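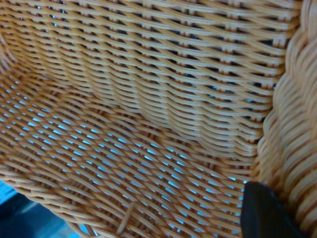
How Does a Basket Hold Together?

I have a basket on my table that I use for everything. Keys go in it. Oranges go in it. Once a whole lost mitten went in it and stayed there until May. I must have picked that basket up a thousand times before I ever stopped and asked the question you might be asking right now: what is keeping all those strands from falling apart?

There aren't any nails in a basket like that, and you won't find stitches running along it the way you do on a shirt. Some baskets have a dab of glue or a staple hiding somewhere, but most of the work is done by something much simpler, and you can try it yourself with paper. We'll get to that. First, a few words you'll need.

Stakes and weavers

Basket makers have names for the parts, and the names are pretty good.

The stakes are the strands that stand up, like fence posts. They give the wall its shape. The weavers are the strands that go sideways, in and out between the stakes. A weaver goes in front of one stake, behind the next one, in front of the one after that, and on and on, all the way around. When you get back to where you started, you go around again, only this time you do the opposite. If the row below went in front of a stake, your new row goes behind it.

That little switch is the whole trick! Each row pushes on the stakes a bit from one side, and the next row pushes back from the other side. The stakes can't lean out and they can't lean in. Meanwhile the weavers are bent into waves, and each one is rubbing against the stakes it touches. That rubbing is called friction. One spot of friction is weak (you could pull a single strand out from between your fingers with no trouble). But a basket has a huge number of spots where one strand crosses another, and they all hold on at the same time.

My friend Bảo Hà teaches an after-school craft class in a town called Oneck, and she explains it to her students with their hands. Try it. Hold your two hands up in front of you and slide the fingers of one between the fingers of the other, some in front, some behind. Now pull. It's hard to get them apart, isn't it? And your fingers aren't even tied.

Why the bottom looks different from the sides

Next time you find an empty basket, put your face right over it and look at the floor. On lots of baskets the floor and the walls don't match. On mine, the strands in the wall are packed close together in long wavy rows, but the floor is a crisscross, with the strands slanting over each other and small openings left between them. If you set it on something blue, you see little bits of blue all over the bottom. I think it looks a bit like fish scales.

So why make it two ways? One reason is that the two parts have different jobs. A wall has to stand up by itself, and close rows help to make it stiff. The floor gets to lie down on the table, so it has an easier life. Openings also let air through. If you keep bread or fruit in a basket, air moving around it helps keep it from getting soggy. And crumbs fall through, which your grown-up may have an opinion about.

Then there's the place where the floor turns into the wall. I like this part best. You can't fold a woven basket sharply like a cardboard box, so the strands have to curve their way up. The rows get squeezed together there and you end up with a soft, rounded bend. Same thing at the corners. Run your finger along the inside of a woven tray and you may never find a real pointy corner anywhere – the strands don't like sharp turns, and some of them would crack if you forced them.

What is it made of?

All kinds of things! People have been making baskets for thousands of years, and they mostly used whatever grew close by. Willow twigs. Grass. Bamboo cut into thin strips. Long pine needles. Strips of wood from ash or oak trees.

One plant you'll hear about is rattan. Rattan is a kind of palm, but it doesn't stand up straight like the palms on postcards. It climbs. It grows long, thin stems that hook onto other trees and pull themselves toward the light. The stems are solid in the middle and bendy, so they're great for weaving.

Here's a word people mix up, and I did too until I was embarrassingly old: wicker. Wicker isn't a plant. Wicker is the name for the way a thing is woven. You can have wicker made of willow, wicker made of rattan, and even wicker made of plastic.

Plastic? Yes. Plenty of baskets now are woven from plastic strands that are made to look like rattan. They come in honey colors and browns, and they can be really hard to tell from the plant kind. Look closely and you can find clues:

Shine. Plastic strands are often smooth and a little glossy. Plant strands can be shiny too, but up close they often have tiny lines or fuzzy hairs.

Sameness. A stem that grew outdoors has thick bits and thin bits and sometimes a dark spot. Plastic strands come out of a machine, so one usually looks just like its neighbor.

Sound. Flex it gently (gently!). Dry plant baskets often creak. Plastic ones are usually quieter.

My basket looks like the plastic sort to me. It's smooth and it has that bit of shine, so that's my guess. You can wipe a plastic basket with a damp cloth and not worry much, and a lot of people like them for the kitchen for that reason.

The rim

The rim is the thick band around the top, and it's more important than it looks. Think about how the weavers are stacked. Without anything on top, the highest row could just slide up and off the ends of the stakes. Then the next one could go, and the next. The rim closes the door on them.

There are different ways to make one. Some makers bend the tops of the stakes over and tuck them back down into the weaving. Some wrap a long strand around and around the edge. Some put in a stiff hoop and cover it up. My neighbor Phong Lưu grew up with an aunt who made baskets at home, and he told me she would let him help with anything except the rims. He was allowed to do a rim when he was 12. It came out crooked, and she used that basket for onions for years.

Where do you put it?

A deep basket with a handle is for carrying. A shallow one, like a tray with sides that slope, is for putting down where people can reach into it. I keep mine toward one side of the table so there's still plenty of room for homework, or for a very large drawing of a squid, which is what happened last week at my house.

Baskets also do something nice with light. Set yours on a pale table near a window or a lamp and look at the table right beside it. There will often be a soft gray shadow along one side. If the light is strong and the weave is open, you might even get a pattern of dots. Move the basket and see what the shadow does. 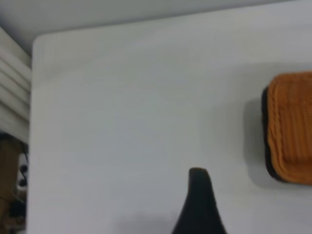
Make a paper one

You don't need rattan for this. You need two sheets of paper in different colors, a ruler, a pencil, scissors and some tape.

1. Fold the first sheet in half. Starting at the fold, cut straight lines toward the open edge, each a finger's width apart. Stop before you get to the edge! Leave a border as wide as your thumb.

2. Open it up. Now you have a sheet full of slits with a border all around. The strips between the slits are your stakes.

3. Cut the second sheet into strips about as wide as your finger. Those are your weavers.

4. Slide the first weaver through: over, under, over, under, until you come out the other side. Push it up snug against the border.

5. Take the next weaver and do the opposite: under, over, under, over.

6. Keep going until there's no more room. Tape down the ends. (That's your rim, sort of.)

Before you tape, give your mat a tiny shake. Did the strips stay put? Try it with only two weavers in, and then with all of them, and see if you can feel the difference. Then try breaking the rule on purpose. Put in two rows that both start with "over" and see what they do.

I made mine from a green sheet and a page out of an old calendar, and it came out a little wobbly on the left where I got bored and cut the slits too wide. It's under my teapot right now.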